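[cell-users] Re: right arm drifting low at the two-tier shelf

Posted by Manouchehr Kazemi to the cell-users list, December 2024

Banville bench wrote:
> Our right arm comes in low at the shelf after a few hours of
> running. The left arm is fine. We re-zeroed the right one twice
> and the error came back both times. Before I pull the shoulder
> apart, what do you check first on the two-arm cell? And do you
> re-teach the shelf every time you touch the wrist?

I would leave the shoulder alone for now. We had the same complaint on the Potthorpe cell in March and spent two days on the joints before we looked at the wrist. The camera bracket screws had backed out. The arm was going where it was told, and the camera was giving it the wrong shelf height.

The order I use now is base plate bolts, then finger screws, then camera bracket, then shelf position. Do the base plate with the arms parked and the power off. Go across the bolts in pairs. If any of them turn, stop there, tighten them and run the shelf check again before you touch anything else. 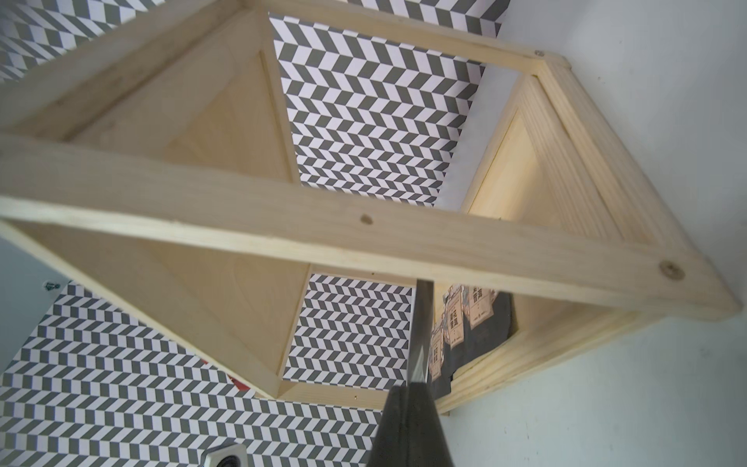 Finger screws come next, and people skip them. A loose finger will pass the open and close test and still sit a little off under load. After you tighten them, jog in slowly to the shelf and watch the wrist view. I stop with the blade in front of the tea packages and its tip just under the long pine beam, and I compare that with the saved view from the last good setup. If the tip has moved in the view and the joint readings are the same, the problem is in the finger or the bracket. If the readings differ as well, go back to the base.

For the second part of your question, yes, we re-teach after any work on the wrist. It takes four poses per arm. We used to do it with one and it was not enough, because one pose will not show you a tilt in the camera. Do both arms even if only one was opened up. They work close together in front of the shelf and you want them to agree on where it is.
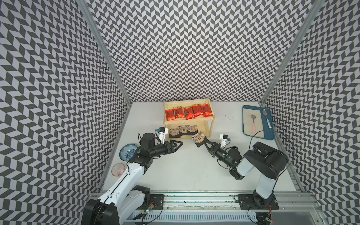 Bagheri asked off list whether the shelf has to be screwed down for any of this to hold. We don't screw ours down. We mark the feet on the work surface and check the marks at the start of a shift. If you run heavier stock than we do, you may want a stop behind it.

Other things from our log that may help:

The wrist cable on the right arm should have enough slack for a full turn. When it pulls tight it tugs on the bracket, and that is likely how our screws got loose.

Use the low strength thread locker on the bracket. The stronger kind means heat to get it off, and you don't want heat that close to the sensor.

We check the bracket every 48 hours of run time. Ditetti goes to 100 on theirs, with lighter fingers. Our last full service was at 3,281 cycles and the bracket was still tight.

Last step is the open finger check. Open the gripper all the way, bring it up to the shelf and save the wrist view. Both finger tops should be close to level. Keep that view with the pose file so the next person has something to compare against.
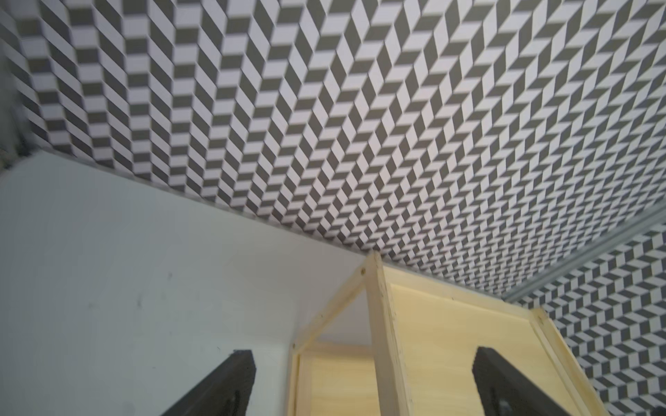

Wrist view, gripper open, fingers either side of the shelf post.

If you get through all of that and the arm still comes in low, send me the joint readings from a cold start and again after a few hours. Then I'd start to suspect the shoulder.

Manouchehr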